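Teaching the arm in a messy room
A conversation with Madhu Tomar about simulated clutter and failed grasps

Madhu Tomar keeps two chairs in her office in Astorholm, and both were full of paper when I arrived. She moved the paper from one of them to the floor, gave me the chair, and stayed standing for most of our talk. She told me she thinks better in this way, and that it also makes meetings shorter.

I had come to ask her about a study which her group at Goltton finished in April. The question in it is easy to say. When you teach a robot arm to pick things up inside a computer simulation, how much should the simulated room look like the room in which the real arm will work? For a long time the answer of her group was: as much as possible. Now they have a different answer, and they have the numbers of it.

"We spent a long time on the table," she said. "We measured our real table, we took the colour, we took the lamp. Kamran made even the scratch in the corner. The simulated table was beautiful, and the arm learned to pick up from this one beautiful table. Then somebody put a newspaper on the real one, and the arm went for the newspaper."

Kamran Salehi is her colleague on the project and built most of the simulated rooms. He joined us later, with tea. He does not deny the scratch. "It was a very good scratch," he said. "I was sorry when we removed it."

What they did instead is a form of an old idea, usually called domain randomisation. You change the colours, the surfaces and the light in the simulation from one attempt to the next, so that the program cannot rely on any of them. Tomar is careful to say that her group did not invent this, and she asked me twice to write it clearly. Their own part is in what they put near the object which the arm must pick up, and in how they collected the examples.

Most simulated rooms for this kind of training are quite empty, she explained. There is a flat surface, there is a target, perhaps there are a few boxes. In the rooms made with Hestier, the simulation tool which her group uses and partly wrote, the target lies among objects that have no relation to it and no relation to each other. They differ much in size. Some of them stand in positions where no person would leave them. The surfaces carry strong patterns, because a strong pattern makes it hard to find where an object ends.

I asked if it would not be better to choose objects that belong together, as in a real kitchen.

"We tried the kitchen first," Tomar answered. "It has a problem, and I did not expect it. In a kitchen, the fruit is always near the bowl. So the arm learns: find the bowl, then go a little to the left. It looks clever, the success is high, and you are happy for a week. You move the bowl and it is finished. So now we put next to the fruit something that says nothing about the fruit. A clock, for example. A clock does not help you to find a banana."

The examples themselves come from people. An operator sits at a screen and holds a controller, and the simulated gripper follows the hand. The group collected 2815 such attempts in total. They kept 200 of them apart and never used them in training, so that they could check the program on scenes it had not seen. For the rest they did something which I found surprising: they left the bad attempts in.

"Most groups delete them," said Salehi. "The operator misses, you throw it away, you take only the clean ones. It is natural, you want to show the student the right way. But then the student never sees how it looks when the finger is on the wrong side of the thing. He comes there by accident, and he has no idea how to leave."

In their method each attempt is cut into short pieces, and each piece gets a mark that says if the gripper came nearer to a good hold or went away from it. A missed grasp followed by a correction gives both kinds. The program learns from the good pieces what to do, and from the others what the situation looks like when something has to be corrected. Tomar told me that the marks were at first made by hand, "by us two, in the evenings, with a lot of disagreement", and that a small program now makes them, with a person looking at the doubtful cases.

What did they disagree about?

"Waiting," she said at once. "The operator stops and does nothing. Is it nearer or further? Kamran says it is neither. I say that to wait is often a decision. You look, you see that the finger will push the object away, so you wait and you turn the hand a little. We had a long discussion on this – I think it was before lunch and also after lunch."

In the end the pauses got a mark of their own. It made a small difference to the result, she said, and a large one to the peace in the office.

The soft objects were the hardest. A can is rigid, and if you close the fingers at the right height you have it. Fruit with a peel is another matter. In the simulation the peel is made of many small parts joined together, and the joints can bend. When the fingers close, the shape changes, and the program has to decide again what it is holding. Some contacts between such parts are calculated badly, and things can end up in places where they would never be in the real world. I asked whether this does not make the whole exercise doubtful.

"A little, yes," Tomar said. "I prefer to say it openly. The physics for soft things is not good enough, in our tool and in the others I know. If you want to learn how hard to press a banana, please do not ask our simulation. If you want to learn where to put the fingers when half of the view is blocked by a can, then it is good. We tried to be strict with ourselves on which question we ask it."

The blocked view is important to her. In the training pictures the large objects are often very near to the camera, so that they hide a good part of what is behind. Earlier they had moved such objects away automatically. Now they let them stay, and the operators complained at first that they could not see properly. "I told them that the arm also cannot see properly," Salehi said, "and it does not complain."

There are also views in the collection with nothing to pick up at all. The gripper is only moving through the room, or it looks at a wall. The group wanted to drop these as well, until a student noticed that a program trained without them closed its fingers whenever it was unsure. With such views in the training it learned that there are moments when the fingers should stay open. Tomar considers this the most useful thing they found, although in the paper it has only a short paragraph.

For the test on a real arm they went to Hrubý, a workshop in the same town that had a free bench and, more important, people who had never seen the project. The workshop's staff were asked to lay out the table as they liked before each attempt. They used what they had: gloves, tape, somebody's lunch. The arm had 100 attempts. It failed in 25 of them. The earlier program, trained on the clean and beautiful table, had failed in more than half under the same rules.

I said that this sounded like a good result. Tomar made a face.

"It is a good result for a paper. If you had a helper at home who drops every fourth thing, you would look for another helper." She then took from the pile on the floor a sheet with the list of the failures and went through it with me. The largest group were shiny objects, where the arm closed too early. Then came thin things lying flat on the bench. Only a few of the failures had to do with clutter, and this is the part which pleases her, because clutter was the question they had asked.

The weak side of the method is the time it needs. A person working in a full scene is slower than in an empty one, and the operators grow tired and begin to make always the same mistake. Salehi would like to know whether fewer attempts would have been enough. He suspects it, but they have not done the comparison, and he did not want to give me a guess. They would also like to see what happens with another gripper. All the present attempts were made with the same type, two straight fingers that move towards each other, and it is possible that part of what the program learned belongs only to this shape.

Before I left, Salehi opened the collection on his screen and let me look through it. He goes quickly, like a person with holiday photographs who knows them all already.

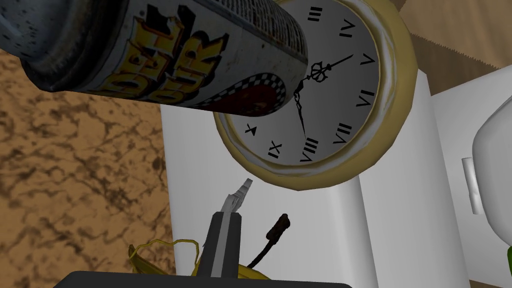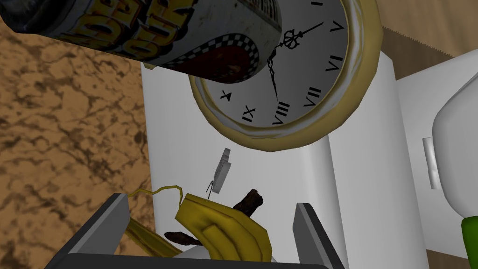
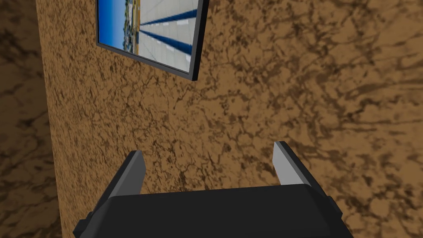 Rendered views from the Hestier simulation, all with the gripper in view. First and second: a banana, a gold-rimmed clock and a large can. Third: the open gripper and a wall with a screen.

I asked them at the door what comes next. Salehi wants to work on thin and flat objects, and has already begun to collect them in a drawer. Tomar wants first to write down properly how the marks are given, so that another group can repeat it and, as she hopes, find the mistakes. The attempts will be made available together with this text, the failed ones included.

Then she put the paper back on the chair.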